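4. 洗濯室における容器と棚の使われ方

4.1 対象とした部屋と記録の範囲

本章では、前章までに述べた住戸内の洗濯動線の分析を受け、Gündoğdu地区の共同住宅Wavvilleに設けられた共用洗濯室を取り上げる。住戸内の調査では、洗濯機のまわりに置かれる容器が、脱衣、運搬、仕分け、取り出し、乾燥待ちのどの段階に属するのかが判然としない例が多かった。共用洗濯室では居住者が容器を外から持ち込むか、備え付けの容器を借りるかのどちらかになるため、容器がいつ部屋に入り、どこに置かれ、いつ出ていくかを比較的追いやすい。

調査に協力したのは40世帯である。記録は、洗濯室に入ってから出るまでの一連の行為を一件とし、全部で239件を得た。同一の世帯が同じ日に二度利用した場合は別の件として扱った。洗濯機の運転中に一度退室し、後で戻ってきた場合は、戻った後の行為も含めて一件とした。室内に残って運転の終了を待った利用もこれに含まれる。

記録用紙の様式はMuammer Çınarが作成し、予備調査の結果を受けて二度改訂した。初版では容器の種類を「かご」「袋」「その他」の三つに分けていたが、「かご」のなかに性格の異なるものが混在したため、改訂後は側面に小さな穴が並ぶもの、クレート型のもの、折りたたみ式のもの、布製のものに分けた。袋については、口を閉じて運ぶものと開いたまま運ぶものを区別した。色は当初記録の項目に入れていなかった。しかし居住者が容器を指すときに色で呼ぶことが多く、聞き取りの内容と記録用紙を突き合わせる必要から、第二回の改訂で追加した。

洗濯物の中身については、個人の持ち物であることに配慮し、衣類の種類や枚数は記録していない。記録したのは、容器の縁より上に出ているか否か、たたまれているか否か、複数の色が同じ容器に入っているか否かの三点に限った。本章で洗濯物の色に触れる場合も、この範囲を出ない。

4.2 床に置かれる容器

洗濯室に持ち込まれた容器の置き場所は、床がもっとも多かった。作業台は部屋の入口側に設けてあり、洗濯機の前には幅1,000ミリの通路がある。設計時の想定では、居住者は作業台に容器を置き、そこから洗濯物を抱えて洗濯機に移すことになっていた。記録では、この手順をそのまま踏んだ例は少なく、多くの居住者は作業台の前を通り過ぎ、洗濯機の扉の手前で容器を床に下ろしていた。

前面に扉のある洗濯機では投入口が低く、床に置いた容器との高さの差が小さい。しゃがむか腰をかがめる姿勢をとれば、容器から投入口まで片手で洗濯物を移すことができる。作業台を使うと、一度立った姿勢で洗濯物を取り、次にかがんで入れるという上下の動きが加わる。聞き取りでも、台の高さに不満があるという回答はほとんどなく、「台は終わってから使う」という趣旨の回答が複数あった。居住者にとって作業台は取り出した後にたたむ場所であり、入れる前の荷を置く場所としては意識されていないと考えられる。

床に置かれた容器のうち、側面に穴のあるかごは、洗濯前にも洗濯後にも使われていた。図1に示すのは、床に置かれたクリーム色のプラスチック製の洗濯かごである。壁面に小さな丸い穴が細かく整列し、端には楕円形に抜いた持ち手が一体で成形されている。

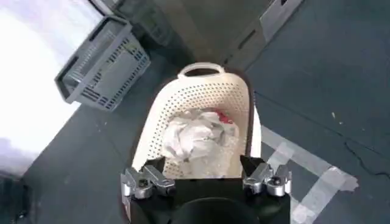 図1 床に置かれた洗濯かごと、その近くの灰色のクレート型のかご

かごの中の白い布はたたまれておらず、しわの寄ったまま内部の中ほどを占めている。白い布の陰からは赤い布の一部がのぞく。記録用紙では、このような状態を「非折りたたみ・複数色」として分類した。分類上は単純であるが、この状態だけを見て洗濯の前か後かを判定することはできない。同じかごに同じような状態で入った布が、投入を待つ段階にも、取り出した直後にも見られるためである。記録にあたっては、かごの中身の状態とは別に、前後の行為から段階を書き入れる欄を設けた。

段階の判定が難しいのは観察者だけではない。聞き取りでは、他の居住者が床に置いたかごを見て、洗濯機の順番を待っているのか、取り出し終えて置いてあるのか分からず、しばらく待ったという経験が語られた。待ち時間の長い例では30分に達していた。順番待ちの札は洗濯室の入口に備えてあるが、かごに付けて使う居住者は限られ、かごを洗濯機のすぐ前に置くことが順番の表示の代わりになっていた。一方、洗濯機から少し離れた位置に置かれたかごは、順番待ちとみなす人とみなさない人に分かれた。

4.3 かごの形と仕分け

かごの形の違いは、洗濯物の仕分けの方法と結びついていた。図1の左上に見える灰色のかごはクレート型である。この二種のかごは、Wavvilleの洗濯室で日常的に並んで使われているが、居住者が両者に同じ役割を与えているとは限らない。

二つ以上の容器を同時に床に置いた利用について、それぞれの容器の役割を尋ねたところ、回答は次のように分かれた。第一に、色によって分ける方法である。白いものと色のあるものを別の容器に入れ、別々に洗う。第二に、使う人によって分ける方法である。家族の一人分を一つの容器に入れ、洗濯は一度に行い、取り出した後に再び元の容器に戻す。第三に、洗う前と洗った後とで容器を替える方法である。片方に入れて持ち込んだものを全部洗い、もう片方に取り出して持ち帰る。空になった容器は、持ち帰る容器の上に重ねるか、腕に通して運ぶ。

第一の方法をとる居住者のあいだでも、色分けの程度には幅があった。白いものだけを厳密に分ける世帯がある一方、白いものの容器に少量の色物が入ることを気にしない世帯もあった。後者の居住者に理由を尋ねると、入れてあった色物は何度も洗ったものであり、色が移る心配がないという。こうした判断は居住者が衣類の来歴を知っていることに基づくもので、容器の外からは読み取れない。住戸内の調査でも同様の回答があり、第3章で「色の例外」と呼んだものに相当する。

第三の方法をとる居住者は、容器の材質と形に対する要求がはっきりしていた。洗った後の布を入れる容器には側面に穴のあるものを選ぶという回答が多く、通気を理由に挙げる人が目立った。ただし、同じ居住者が常に同じ容器を選んでいたわけではない。住戸内で先に使われている容器があれば、残ったものを持ってくる。容器の選択は洗濯室に来る前に住戸の側で決まっており、洗濯室の備品だけを整えても使われ方が大きく変わることは期待しにくい。

クレート型のかごは、衣類以外のものを運ぶ用途にも使われていた。厚手の敷物、雑巾、掃除用の布などである。居住者の説明によれば、衣類用のかごとは別にしておきたいものを入れるという。容器を分けることが汚れの区別の表示になっており、洗い終えた敷物も衣類用のかごには入れず、クレート型のかごに戻すという回答があった。洗い終えたかどうかよりも、何に使う布であるかが優先される例である。

4.4 持ち手と移動

かごの持ち手の位置は、床での置き方に影響していた。端に持ち手のあるかごでは、片側の持ち手を手前に向けて置き、必要に応じて引き寄せる動作が記録された。投入の途中で洗濯機とかごの距離を調整する場合、かごを持ち上げる人は少なく、持ち手をつかんで床の上を滑らせるか、足の側面で軽く押す。かごの中身が減るにつれてかごは軽くなり、押したときに斜めを向きやすい。投入を終えたかごが洗濯機に対して斜めに置かれている例は、この動作の結果として説明できることが多かった。

斜めに置かれたかごは、通路の有効な幅を狭める。洗濯機の前で二人が同時に作業するときは、かごの向きを直してから始める居住者が多い。顔見知りでない居住者どうしの場合、相手のかごに触れることを避け、自分が立つ位置をずらして対応していた。備え付けのかごと個人のかごとで扱いが異なるかどうかも調べた。備え付けのかごは、中身がなければ他の人が動かしてよいと考えられており、中身があるときは個人のかごと同じように扱われる。かごの所有よりも、中に布があるかどうかが、動かしてよいかどうかの目安になっていた。

持ち運びの姿勢については、抱えるもの、腰に当てるもの、片手に提げるものの三つを区別した。大きな洗濯かごは抱えるか腰に当てて運ばれ、布製の容器は提げて運ばれる傾向がある。抱えた場合は足元が見えにくくなる。洗濯室の入口には低い段差があり、この段差の手前でかごを一度下ろす居住者がいた。段差については管理側に報告し、Brilano社の改修案で取り除く方向で検討されている。

かごを重ねて運ぶ例では、空のかごを中身のあるかごの下に重ねるか、上に載せるかで違いがあった。下に重ねると持ち手が二重になってつかみにくいが、上に載せると布が押さえられる。たたんだ後の布を運ぶときには下に重ね、たたまずに運ぶときには上に載せるという使い分けを説明した居住者もいた。該当する記録が少ないため、ここでは指摘にとどめる。

4.5 洗濯機のそばの壁面棚

床の容器と並んで検討の対象としたのが、洗濯機のそばの壁面に取り付けられた棚である。室内の壁は白く、棚の上方には黒い大きな文字が入っている。棚は白く、側面に透明なアクリルの板を用い、三段の棚板に傾斜がついている。床に置かれる容器が利用のたびに位置を変えるのに対し、棚の上のものは段ごとの並びが保たれていた。

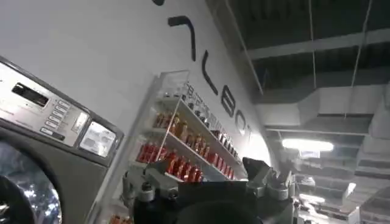 撮影:Muammer Güler(7/8/25)/所蔵:Drorkedier住居資料室

最上段には白いラベルに暗い色の文字が印刷された小さなボトル、中段には暗い色の蓋が付いた琥珀色ないし橙色のボトル、その下の段には鮮やかな赤いボトルが並ぶ。段ごとに色がそろっているため、居住者は棚の中の場所を色で覚えている。聞き取りでは、ボトルの名称を挙げた人は少なく、「赤いのの段」「上の白いの」のような呼び方が一般的であった。洗濯かごを色で呼ぶ習慣と共通する。

棚への戻し方を調べるため、手に取ったボトルを元の段に戻したか、別の段に置いたか、洗濯機の上など棚以外の場所に置いたかを記録した。別の段に戻された例はまれであった。段ごとに色が異なれば、違う段に置いたときに目立つ。棚以外の場所に置かれた例は、別の段に戻された例より多く、その大半は洗濯機の上面であった。居住者は片手で扉を扱い、もう片方の手で洗濯物を入れるため、ボトルを一時的に下ろす場所が必要になる。洗濯機の上面は立ったままで手が届き、棚まで戻すよりも動作が短い。

洗濯機の上面に置かれたボトルは、運転を始めた後に棚へ戻されるものと、そのまま残されるものとに分かれた。残された場合、次に使う人が棚に戻すことが多い。管理側は以前、洗濯機の上に物を置かないよう掲示を出していたが、効果は一時的であったという。筆者らの見方では、掲示の文面を変えるよりも、扉の近くに小さな置き台を設けるほうが、この行為に合っている。置き台は棚の代わりではなく、投入の間だけボトルを預かる場所として位置づける必要がある。奥行きを大きくとると、棚に戻すべきものまで置かれるおそれがある。

棚の傾斜については、居住者の評価が分かれた。段の奥まで見えて選びやすいという意見がある一方、戻すときに手前のボトルが邪魔になるという意見もあった。びっしりと並んだ段では、一本を抜いた後に隣のボトルが寄り、元の隙間がなくなることがある。そのような段に戻すとき、居住者は隙間を広げる手間を避け、列の端に置く。列の並び順は利用のたびに少しずつ変わっていくが、色がそろっていれば段としてのまとまりは崩れない。側面の透明な板は、列の端に置かれたボトルを支える位置にあり、端に戻すという行為を妨げていなかった。

4.6 操作盤の前での姿勢と容器の位置

洗濯機は銀灰色の仕上げで、上部に操作盤がある。操作盤には表示窓と小さな押しボタンが並び、ボタンの脇に細かな文字が印刷されている。文字が小さいため、操作に慣れていない居住者は操作盤に顔を近づける。このとき床に置いたかごが足元にあると、十分に近づけないことがある。かごを足で脇へ寄せてから操作盤に向かう動作は、利用の経験が浅い居住者に多く見られた。

経験の長い居住者は、投入を終えた時点でかごを壁際に移し、その後で操作盤に向かう。かごの移動が投入と操作の区切りになっている。逆に、かごを洗濯機の前に残したまま操作を行う居住者は、操作の途中で入れ忘れに気づき、もう一度扉を開けることがあった。かごが目に入る位置に残っていたことで入れ忘れに気づいたという説明もあり、かごを早く片付けることが常に望ましいとはいえない。

取り出しの段階では、操作盤はほとんど参照されない。居住者は扉の前にかがみ、先にかごを扉の下に寄せてから布を引き出す。かごの縁と扉の開口が近いほど、布が床に触れにくい。この段階では、かごを洗濯機にできるだけ近づけることが優先され、通路の幅や他の居住者の通行は後回しになる。投入時には斜めに置かれていたかごが、取り出し時には洗濯機に沿ってまっすぐに置き直される例も記録された。

色ごとに二度に分けて洗う居住者では、一度目の取り出しと二度目の投入が続けて行われる。床には取り出した布のかごと、これから入れる布のかごが同時に置かれ、どちらも布が入っているため、前節までに述べた段階の判定の難しさがもっとも強く現れる。居住者自身は、利き手の側にこれから入れるものを置く、壁に近い側に洗い終えたものを置くなど、それぞれに一定の置き方をもっていた。ただし、その置き方は居住者ごとに異なり、共有された規則にはなっていない。

Çınarが行った追加の聞き取りでは、洗い終えた布に関して、たたまずに持ち帰る理由も尋ねた。住戸に戻ってから干す、あるいは住戸で家族ごとに分けながらたたむという回答が中心で、作業台が混んでいることを理由に挙げた人は少なかった。作業台の面積を増やす案は当初の改修計画に含まれていたが、この結果を受けて、床の側に容器を置く区画を設ける案が併記された。区画の案では、洗濯機ごとに扉の手前の床を色分けし、投入を待つかごと取り出し後のかごの位置を分ける。

この案に対しては、床の色分けがかごの呼び名に使われている色と紛らわしくなるという指摘が居住者から出された。クリーム色のかごを灰色の区画に置く、といった言い方が口頭の説明では混乱を招くという。現在は、色の代わりに線の太さで区画を分ける案が検討されている。12月に予定する第二期の調査では、この区画を仮設したうえで、本章と同じ記録用紙を用いて、かごの置き場所と待ち時間の変化を調べる。棚の脇の置き台も同じ時期に設置し、洗濯機の上面に残されるボトルの有無を併せて記録する。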